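April
By a staff writer

Print this article | E-mail this article

Daranee Somboon has been told her dishwasher pods are recyclable, her mailing envelopes are recyclable and, once, that a frozen pizza box with a plastic liner was recyclable "in principle." She keeps a list of these promises. She began it after eleven years buying packaging for a small food company, and she reads it to me over coffee with the air of someone going through old parking tickets.

"Look at the word," she says. "Recyclable. It means a thing could be recycled by somebody, somewhere, with the right equipment. It doesn't mean your town has the equipment."

I came to ask her about the Flemska mailer, the brown paper pouch that half the online shops I use have switched to this year. The maker says it goes in with your paper. Somboon isn't so sure. She mailed one to herself, peeled it apart at the kitchen sink and found a thin film on the inside that wouldn't soften.

"I called my hauler. The woman I got said put it in paper. I called back at four in the afternoon and a man said put it in the trash. So which is it? I asked them both for something in writing and I'm still waiting."

I tried my own hauler after we spoke and got a recorded message about holiday pickup.

Her bigger complaint is with numbers. Chiriac, a packaging supplier she used to buy from, told customers it had taken 831 tons of plastic out of its products in a year. Somboon asked what had gone in instead. The answer, when it came, was 860 tons of coated board.

"Now, maybe that's better. It might be! But they printed the one number on the truck and made me write three e-mails for the other."

I put it to her that this sounds a little unfair. Companies get yelled at for using plastic, and then they get yelled at for using paper. What are they supposed to do?

"Use less," she says. "Ship a lipstick in a box the size of a lipstick. I got a phone charger last month in a box I could have kept a cat in."

She has no more patience for the people selling cures. Istatix, which makes an app that scans barcodes and tells you which bin to use, gave her three different answers for the same oatmeal canister. When I tried it on a juice carton it told me to "check locally." I had been hoping it would do that for me.

And she doubts the rest of us, too. In the town of Wamel, where she lives, each house was given a 60-page guide to sorting. She asked her neighbors on both sides whether they'd read it. One had used it to level a bookcase.
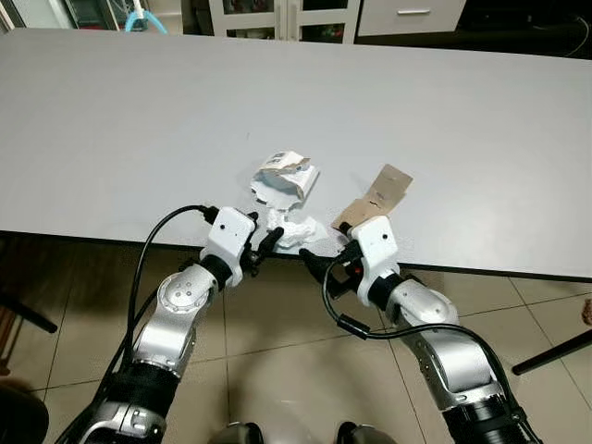
Paper and cardboard scraps on a table.

Plain paper and plain cardboard are the part she still believes in, with conditions. Keep it dry, keep it clean, take the tape off if you can stand to. Greasy pizza lids get torn in half and the clean side goes in the bin. Receipts stay out. So does anything shiny until she has tried to rip it.

"If it rips like paper I give it a chance," she says. "If it stretches, forget it."

I ask whether all this checking is worth an evening of anyone's life. She thinks about it longer than I expected.

"For me, yes, because I'm annoyed. I wouldn't ask my sister to do it. She has twins. I'd ask the company that sold 800 cases of the stuff to do it, and to pick up the phone."

She still buys from one of the shops that uses the Flemska pouch. The socks are good, she says. The pouches are in a drawer until somebody sends her that letter.

Contact us | Copyright, all rights reserved | Back to top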